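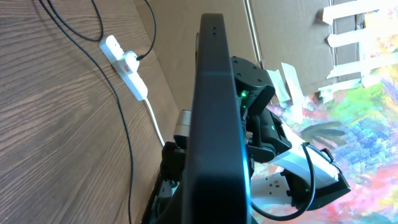
Wood was once part of a living tree, and it keeps a record of how that tree grew. The record is called the grain. On a brown wooden surface the grain can be easy to find: long, wavy lines that run across the wood, such as those on the surface where the white power strip rests. Every piece of wood has its own lines. Learning to read them is a good way to begin learning about forests.

How a tree grows

A tree grows in two directions. It grows taller at the tips of its branches, and it grows wider around its trunk. The widening happens in a very thin layer just under the bark. This layer is called the cambium (say KAM-bee-um). Each year the cambium makes new wood on its inner side and new bark on its outer side.

In places with cold winters, a tree grows quickly in spring, when there is plenty of water. The wood made at that time is usually pale. Later in the summer the tree grows more slowly, and the wood is darker and more tightly packed. In winter the tree rests. One pale band and one dark band together make a growth ring.

If a trunk is cut straight across, the rings appear as circles, one inside another. The smallest circle, near the center, was made when the tree was young. The ring closest to the bark is the newest.

From circles to lines

A board is not usually cut straight across the trunk. The sawyer, the person who runs the saw, cuts along its length. The saw passes through the rings from the side, and the rings then show as lines.

There are two common ways to cut a log into boards.

Plain sawing. The log is sliced from one side to the other. Many of the boards have wavy lines or tall arches that look like mountain peaks.

Quarter sawing. The log is first cut into four long wedges, and each wedge is then cut into boards. The lines on these boards are straighter and closer together. Quarter sawing takes more time and leaves more waste, so the boards usually cost more.

The Watville Museum of Wood and Forests has both kinds on display in the Amato Gallery. Visitors may touch the boards on the low shelf.

What is a knot?

A knot is the place where a branch joined the trunk. As the trunk grew wider, new wood wrapped around the bottom of the branch. When the board was cut, the saw went through the branch as well, and it left a round or oval mark. The grain bends around a knot in the same way that water in a stream bends around a stone.

Knots are often harder than the wood near them. Carpenters look for them before they begin to cut.

Good years and hard years

Rings are not all the same width. In a year with enough rain and sunshine, a tree may make a wide ring. In a dry year it may make a narrow one. Fire, insects and crowding by other trees can also leave their marks.

Scientists who study tree rings are called dendrochronologists. The word comes from Greek words for "tree" and "time." They do not have to cut down a tree to study it. They use a hollow tool called an increment borer, which takes out a thin rod of wood, often narrower than a pencil. The rings can be seen along the rod as small stripes.

The museum's collection holds 2665 of these rods. Many were gathered in the hills above Jadville by Aldo Fontana, who was the museum's first keeper of wood. One of his notebooks describes a group of 4 narrow rings, side by side, in almost every pine on the same slope – the sign of a long dry spell.

Do all trees have rings?

No. Some trees grow where the weather is warm and wet all year. They may never stop to rest, and their rings can be faint or missing. Palms do not have a cambium of the kind described here, and they do not make yearly rings at all.

Try it yourself: a grain rubbing

You will need a sheet of thin paper, a crayon with its wrapper removed, and a piece of bare, rough wood. Ask an adult to check the wood for splinters.

1. Lay the paper flat on the wood and hold it still.
2. Rub the side of the crayon gently over the paper.
3. Look for lines, arches and knots.
4. Turn the wood over and make a rubbing of the other side.

Compare the 2 rubbings. Do the lines match? Could the board have been plain sawn or quarter sawn?

School groups may bring their rubbings to the Medano Room, where there is space to pin up around 40 sheets. The room closes at 4 p.m.

Words to know

Bark: the outer covering of a tree.
Cambium: the thin layer where new wood and bark are made.
Grain: the pattern and direction of the lines in wood.
Growth ring: the wood a tree adds in one year.
Knot: the mark left in a board by a branch.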